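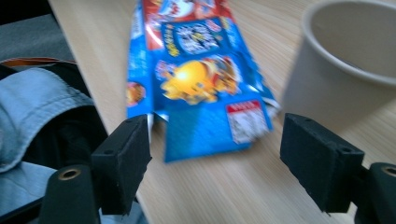
Progress report, Gilldale shared workshop, hand-held gripper build, May 2026

Work in this period went into the finger assembly and the first table trials. Both fingers are now fitted and the tool is in use on household items. Flattened cardboard is the hardest item so far: with a blue snack box lying open on the table, the fingers have to take the flap at a shallow angle, and fast hand motion blurs the print on the box. Recording speed will be lowered for this item. The paper cup stays in the set as the easy case.

Spending stands at 578 of the 1,000 granted. The largest cost was the second set of arms, ordered from Skimex after the first set flexed under load. Tresov supplied the pad material.

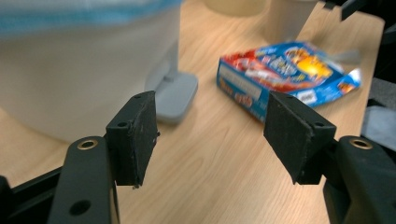
Gripper open at the table, cereal box and cups behind.

Pad wear is the main open issue. The lower edges fray and pick up dust, and the pad edges on the left finger are chipped. We have 2 spare pairs and will change to a denser material when they run out. The brass inserts in the arms need no rework.
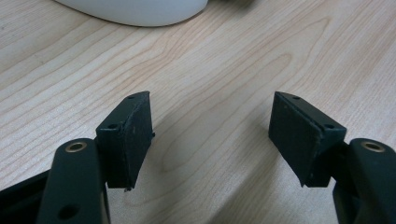
Both fingers over bare wood. Frayed material at the lower tip of the left pad.

Remaining for June: fit the new pads, repeat the box trials at lower speed, and complete the 16 object runs agreed with Georgiev. No further funds are requested for this stage.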